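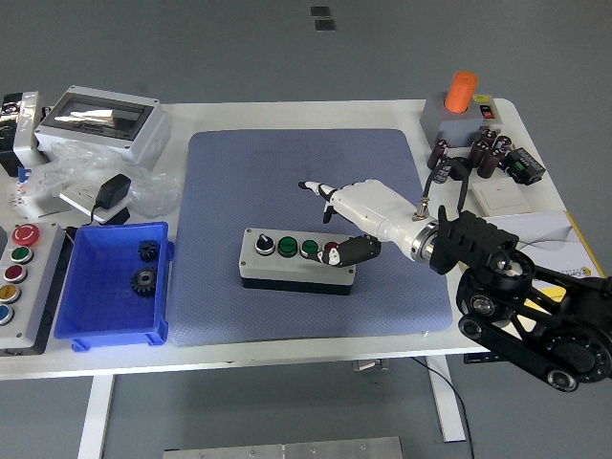 Re: [bench-controls] Four-hole stations: which order for the buttons?

On Thursday a list member at Villanueva wrote:
> We are refitting 201 pushbutton stations and can't agree on a layout.
> Selector on the left or the right? And does anyone still put two
> greens next to each other? Our operators say they mix them up.
> Budget is tight, so no custom housings.

We have the selector at the left end, then two greens, then red at the right end. Light gray top, black base, laid flat on a mat so it doesn't slide or scratch the table. I'd keep red at an end whatever else you do. It's easier to find without looking.

On the two greens, your operators have a point. Ours aren't labeled yet either. We asked Stitach for engraved legend plates, but the minimum order is 500, so we'll probably print our own. 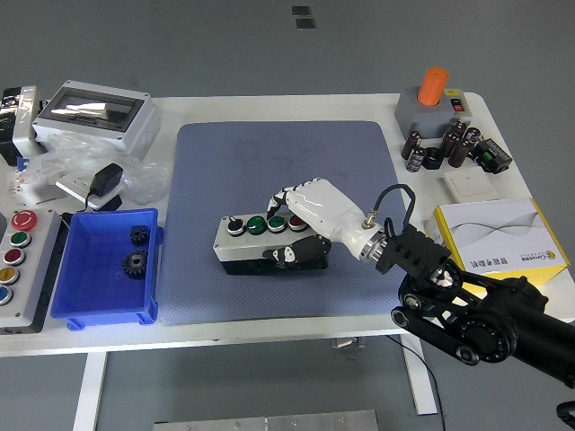
The other box on our table is the five-button one, with the emergency stop at the top on its own and green, red, yellow and blue under it. People make fewer mistakes on that one — every color appears once below the stop. If you can get a second color for one of your greens, I would do that before buying plates.

Two more things. Put loose parts in a tray. We keep the spare gears in a blue one between the panel and the mat, and they used to end up on the floor. And check the contact blocks before you order, as the Brollari ones we tried needed a deeper base than the drawing showed.

I can send the drilling template if it's useful.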